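Workshop Tips: Getting Block-and-Plate Sorting Software to Behave
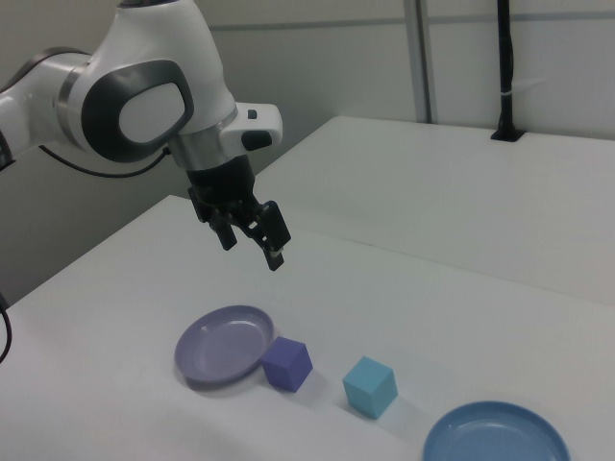

Gripper high over the table, with two blocks and two plates set out for color matching.

These are notes from our bench at Storkomside on the software side of a small sorting cell. The job is simple: pick up a block, put it on the plate of the matching color. Most of the trouble comes from settings, so that is what these tips cover. Last updated Jul 2, 2025.

Pick colors the camera can tell apart

Purple and blue sit close together on the hue scale. If you use both, don't rely on the factory color ranges. Put each item on the table by itself, save a picture, and read the hue from the middle of the top face. Do this for the blocks and the plates separately. A foam block and a plate sold as the same color rarely give the same numbers.

Set the ranges so they don't overlap, and leave a gap between them. Anything that lands in the gap should come back as "unknown" and be skipped. A skipped block costs you a few seconds. A block on the wrong plate costs you the whole run.

Lock the exposure

Turn off auto exposure and auto white balance before you measure anything. White tabletops push the camera to darken the picture, and it darkens by a different amount each time the arm moves in or out of view. We lost most of January to this before Mal-soon Ahn compared two saved pictures side by side.

Split things that touch

A block resting against the rim of a plate often comes back from the detector as one lump. There are two fixes. The quick one is to shrink the mask by a few pixels before looking for separate shapes. The better one is to find the plates first by fitting an ellipse, cut those out, and look for blocks in what is left.

If you still get lumps, have the planner come in from the side away from the plate. Check that the open fingers clear the rim before you let it go down.

Ignore soft shadows

Shadows on a white table are gray, so a minimum saturation setting takes care of nearly all of them. Raise it until the shadow drops out of the mask, then stop. Go much further and pale blocks start losing their top faces - light blue is the first to go.

Send the arm to a high waiting pose

Always plan from a pose well above the table. Keep it in the settings file under a plain name such as "wait_high" and have every pick and every place begin and end there. Moves get a little longer, but the planner has far fewer odd paths to choose from.

Put the cable in the model

Planners know about the arm and nothing else unless you tell them. Add a fat cylinder to the wrist where the cable loops out, and add any poles or clamps at the back of the table as fixed boxes. Gilberto Echeverri makes his boxes a good bit larger than the real thing, and I have started doing the same.

If two tables meet in your work area, enter them as two surfaces with their own heights. Treating them as one flat sheet is fine until the arm has to reach across the seam.

Keep targets away from the border

Reject any plate whose outline runs off the camera picture. The center of half a plate is not the center of the plate, and the block will go down on the rim. We draw a border in the Pudik viewer and leave anything that crosses it for a person to move.

Test without the arm first

Save pictures as you work and replay them through the detector every time you change a setting. Our folder holds 897 of them now. Yolanda Castaño sorted out the first 462 by hand and wrote down the right answer for each, so a bad change shows up before anything moves.

For the planner, run 1000 random start and goal pairs in simulation and look only at the failures. Group them by message. Usually one cause accounts for the bulk of the list.

Small things worth doing

Name settings files by what changed in them.
Log the hue reading with every pick.
Redo the camera calibration after anyone leans on the mount.
Set the grip width per object in the settings file.
Keep the old settings file until the new one has got through a full day - Wilmer Cusi keeps the last 3.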